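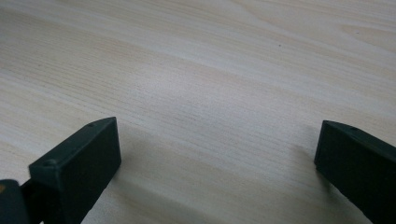
The kitchen table, up close.

My aunt left me the house in Drullen and, with it, the belief that the table could tell when you were lying.

She put it in the letter, between the part about the furnace and the part about the gutters. Sit at it and say something false, she wrote, and you will hear it tick. She had lived with it for 14 years and had, she said, given up fibbing by the second.

I sell insurance out of an office in Tomar. I have listened to people describe boats they never owned. A table was not going to impress me.

The first night I sat down with a sandwich and said, out loud, that I was the king of Spain. Nothing. I said I liked my job. There was a tick, somewhere down by the left leg. Well, wood ticks. The furnace had been on for an hour and the house was cold before that. I finished the sandwich.

In the morning I tried again with the heat off. I said I was nine feet tall, that I had been to the moon, that it was raining. The table kept quiet. Then I said I'd meant to visit her in May, and it ticked twice.

I turned it over, which took some doing, and went along the joints with a flashlight. I found a pencil mark, 181, and a dab of old glue. I called the furniture place in Arruda and the man who answered told me 181 would be a stock number. He asked if there was anything wrong with it. I said no, and waited, with the phone against my ear and my hand on the upturned leg. It didn't make a sound, and I felt stupid for waiting.

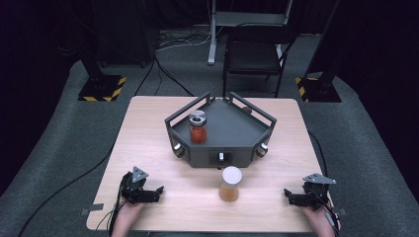 By the end of the week I had a theory. It only went off when I said a thing I had half talked myself into. The big lies didn't count, maybe because I wasn't telling them to anyone. But a theory like that is cheap. You can make one fit a dripping faucet. People do it with horoscopes, and with their dead.

So I set up a proper test. I wrote out twenty sentences, some true and some false, and shuffled them, and read them in a flat voice with the clock in front of me. It ticked at number 2, which said I had brown eyes. I do have brown eyes. It ticked again at the end, after I had put the cards down and hadn't said anything at all.

I was pleased about that. I got my coat and wrote to the buyer in Zoron, who wanted the house with or without the furniture, and told her she could have the lot.

She called back that evening. Was there anything she ought to know about the place?

"The gutters," I said. I was standing in the hall -- I had gone out there to take the call, though the signal is better in the kitchen.

"And that's everything?"

I pulled the kitchen door shut before I answered.

37 shares | 12 comments

We use cookies to remember your reading preferences. By continuing you accept our cookie policy.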